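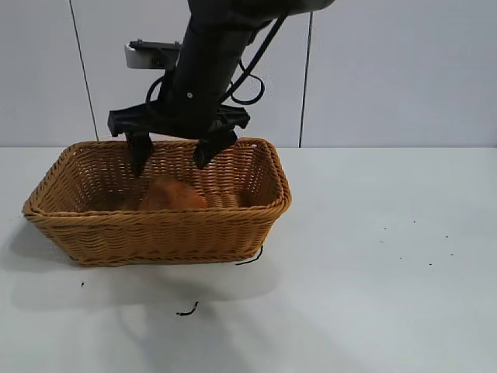

마지막 수정: 2021년 10월 21일

브리토가 다음 시즌부터 홈경기를 클라리스 체육관에서 한다고 합니다. 구단 공지는 짧게 나왔고 빠진 내용이 많아서, 시즌권 들고 있는 사람 입장에서 아는 것만 타래로 적어 둡니다.

먼저 확정된 것. 리그 홈경기 전부를 클라리스에서 치릅니다. 컵대회는 아직 모릅니다. 공지에는 "별도 안내"라고만 되어 있습니다.

클라리스의 고정 좌석은 1,808석입니다. 지금 쓰는 시민체육관보다 작습니다. 다만 시민체육관도 위층 양쪽 끝은 늘 막아 놓고 썼기 때문에 체감 차이는 숫자만큼 크지 않을 겁니다.

핸드볼 보기에는 클라리스가 낫습니다. 시민체육관은 배드민턴 대회까지 같이 받으려고 바닥을 넓게 잡은 곳이라 첫 줄에서도 사이드라인이 멉니다. 클라리스는 첫 줄에서 벤치 지시가 들립니다. 8월 연습경기 때 직접 앉아 봤습니다.

대신 골대 뒤가 문제입니다. 한쪽은 좌석이 있고 반대쪽은 벽과 그물뿐입니다. 응원석을 어디에 둘지 구단이 아직 정하지 않은 이유도 이것 때문인 것 같습니다. 이 부분은 제 추측입니다.

골대 뒤에 응원석을 두면 후반에는 우리 팀이 반대쪽으로 공격하는 날이 나옵니다. 지금은 양쪽에 나눠 앉으니 신경 쓸 일이 없었습니다. 북은 옮길 수 있어도 사람은 경기 중에 못 옮깁니다.

저는 벤치 맞은편 측면 중앙이 맞다고 봅니다. 중계 카메라가 벤치 쪽 위에서 찍으니 화면에도 잡히고, 선수들이 입장할 때 정면으로 보는 자리입니다. 물론 그 자리가 제일 비싼 구역이라는 게 걸림돌입니다.

원정석은 100석입니다. 이건 공지에 나와 있습니다. 북쪽 출입구 옆 구역이고 출입문도 따로 씁니다.

평소에는 100석이면 남습니다. 단데로와 하는 경기만 예외입니다. 단데로 팬들은 버스를 빌려서 오고, 지난번에는 원정석이 모자라 일반석까지 풀었습니다. 이번에도 그렇게 할 건지 미리 정해 놓아야 합니다.

단데로전에서 일반석을 풀면 누가 누구 옆에 앉는지 통제가 안 됩니다. 큰 사고는 없었지만 현수막 때문에 말다툼은 있었습니다. 구역 사이에 줄이라도 쳐 주면 좋겠습니다.

시즌권 이야기. 기존 시즌권 보유자는 우선 선택권이 있습니다. 그런데 좌석 번호를 그대로 옮기는 방식이 아니고 구역만 고르면 자리는 구단이 배정합니다. 여기에 불만이 제일 많습니다.

몇 년씩 같은 사람들과 붙어 앉은 분들이 있습니다. 구역 안에서 자동 배정을 하면 그 줄이 다 흩어집니다. 묶음 신청을 받아 달라고 구단 게시판에 글을 올렸고 담당자가 "검토하겠다"고 답을 달았습니다. 그 뒤로 소식은 없습니다.

같은 요청을 하실 분은 새 글을 쓰지 말고 그 글 밑에 댓글로 달아 주세요. 글이 나뉘면 담당 부서도 나뉘어서 답이 늦어집니다. 주차 문의 때 그랬습니다.

가격은 아직 안 나왔습니다. 동결이라는 말이 돌던데 구단이 그렇게 말한 적은 없습니다. 출처를 찾아봤더니 팬 카페 댓글이었습니다.

제 생각에 위층 좌석은 오르지 않을 것 같고, 측면 아래층은 오를 것 같습니다. 좌석 수가 줄었으니 어디선가는 메워야 합니다. 틀리면 이 글은 고치겠습니다.

교통. 클라리스는 역에서 걸어서 20분입니다. 제 걸음 기준이고 중간에 언덕이 하나 있습니다. 시민체육관은 역 바로 앞이었으니 이 점은 확실히 나빠졌습니다.

버스는 2번이 정문 앞에 섭니다. 낮 경기는 괜찮은데 저녁 경기가 연장까지 가면 막차가 애매합니다. 구단이 셔틀을 낸다는 말은 공지에 없습니다.

주차장은 체육관 것과 옆 수영장 것이 붙어 있습니다. 수영장 쪽은 회원 차만 들어갑니다. 연습경기 때 모르고 들어갔다가 돌려 나온 차가 여러 대 있었습니다. 안내판이 진입한 다음에야 보입니다.

의자 이야기도 물어보시는 분이 있어서 적습니다. 아래층 의자는 보빅스 제품으로 바꾼다고 되어 있습니다. 접이식이고 등받이가 있습니다. 위층은 지금 있는 등받이 없는 의자를 그대로 씁니다.

위층이 나쁘지는 않습니다. 경사가 있어서 앞사람 머리에 가리지 않고, 수비 대형이 움직이는 게 잘 보입니다. 전술 보는 분들은 위층 중앙을 고르세요. 허리가 안 좋은 분은 방석을 챙기시고요.

휠체어석은 아래층 남쪽 모서리에 있습니다. 동반인 자리가 바로 옆인지 뒷줄인지는 공지만 봐서는 모르겠습니다. 전화로 물어봤는데 도면이 확정되면 알려 주겠다고 했습니다.

매점은 하나입니다. 하프타임에 줄이 안 줄어들 겁니다. 연습경기 때는 관중이 얼마 없었는데도 후반 시작하고 나서야 커피를 받았습니다.

바닥은 팀에 좋은 쪽입니다. 시민체육관은 대회가 많아 라인 테이프 자국이 계속 남았고, 송진 사용 문제로 관리사무소와 매번 실랑이가 있었습니다. 클라리스는 송진 규정이 처음부터 계약에 들어갔다고 합니다. 어디까지 허용인지는 모릅니다.

훈련도 같은 체육관에서 한다면 홈 이점이 조금은 생길 겁니다. 지금까지는 훈련장과 경기장 바닥이 달라서 시즌 초반에 슛 타이밍을 못 맞추는 경기가 나왔습니다. 골키퍼들은 조명 이야기를 더 많이 했고요.

조명은 클라리스가 더 밝습니다. 대신 서쪽 창에 가림막이 없는 칸이 있습니다. 낮 경기 때 해가 들어오면 왼쪽 골대 키퍼가 불편할 수 있습니다. 개막 전에 막겠죠.

정리가 안 된 항목만 다시 적습니다. 컵대회 장소, 응원석 위치, 시즌권 가격, 묶음 신청, 단데로전 원정석. 구단에서 답이 나오면 해당 글 밑에 이어서 달겠습니다.

옮기는 것 자체는 찬성입니다. 큰 체육관에서 절반 비워 놓고 하는 것보다 이쪽이 낫습니다. 그래도 자리 배정은 신청 받기 전에 방식을 공개해 주면 좋겠습니다.

추가. 어린이 시즌권 나이 기준을 묻는 분이 많은데 올해 기준은 초등학생까지입니다. 내년 기준은 가격표와 같이 나온다고 합니다.

추가 하나 더. 시민체육관 사물함을 쓰시던 응원단 분들은 시즌 마지막 홈경기 날까지 짐을 빼야 합니다. 북 받침대가 아직 안에 있습니다. 차 가져오시는 분은 쪽지 주세요.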